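2019-05-12
By the clinic data desk, Flendell Maternal Health
4 comments | 11 shares

Ticket 1358: birth weights missing after sync from outreach tablets
Status: open (vendor has asked twice to close it)
Product: Meleo visit forms, hosted by Trurkent

What we reported

Our outreach midwives record home visits on tablets and the forms sync to the central register overnight. In the March extract we found newborn records with the birth weight field blank. The midwives keep paper backup sheets, and the weights are on the paper. So the number was taken and written down, and somewhere between the tablet and the register it went missing.

Total visits in the extract: 1510. Records with a blank weight: 100. That is too neat a number for my liking and I said so in the first message.

Vendor reply 1

Trurkent says this is "most likely user entry". They suggest refresher training for field staff. I asked what they had looked at before deciding that. No answer to that part.

For the record, the weight field is mandatory. The form won't save without it. If the midwives skipped it, I would like someone to show me how, as I tried for half an hour and couldn't.

Vendor reply 2

Now it's "poor connectivity in rural areas". Fine, but a dropped connection should lose the whole record or none of it. These came through with the mother's age, visit date, feeding notes and blood pressure all in place. I don't see how a weak signal picks out one field.

They also asked us to clear the cache on every tablet. I did it on one and left the rest alone, in case the cache is the only place the missing weights still live. The cleared tablet made no difference on the next sync.

What we tried ourselves

- Exported a blank-weight record straight from the tablet before syncing. Weight present: 3.1 kg.
- Synced the same record. Weight gone from the register.
- Entered a test record with 3.10 kg. Came through.
- Entered a test record with 3100 g. Blank.
- Entered 3.1 kg again on a different tablet. Blank.
- Entered 3.1 kg on the first tablet after changing its language setting from French to English. Came through.

So there are possibly two faults. One is grams, which the form accepts and the register seems to throw out without a word. The other looks like the decimal comma. On the French setting the tablet stores 3,1 and I'd guess the register can't read it. I say guess because we haven't been given the import log, which I've now requested in three separate messages.

Vendor reply 3

They have "escalated to the integration team", who turn out to be Zwahlen, a contractor we'd never heard of. Zwahlen wants a fresh sample of 8 records, with the paper sheets scanned alongside. We already sent those with the first message. Sent them again.
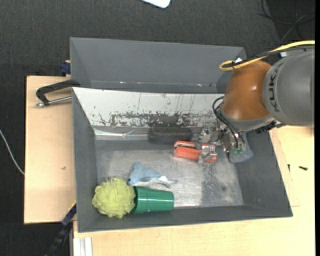
Grey bins, front one with scuffed white panel.

Latest

Trurkent released an update on Friday and marked the ticket "resolved pending confirmation". The release note says "improved number handling". I ran the same tests. The comma version now comes through. Grams are still blank, and there is still no warning on the tablet or in the register.

None of the older blank records have been filled in. I was told they would "repair on next sync". Two syncs later, they haven't. We've started typing them in by hand from the paper sheets, with a second person checking each one, and I've asked for that time to be credited against the support contract.

Not confirming. Please leave the ticket open until:
1. grams are either accepted properly or refused at entry
2. the missing March weights are restored, or you state in writing that they can't be
3. we get the import log

Comments (4)

Outreach team lead: Please don't book the refresher training. My staff filled in the form correctly.

Trurkent support: Thank you for your patience. Could you confirm whether the tablets have been restarted?

Clinic data desk: Yes. See the first message, second line.

Trurkent support: Noted, passing to Zwahlen.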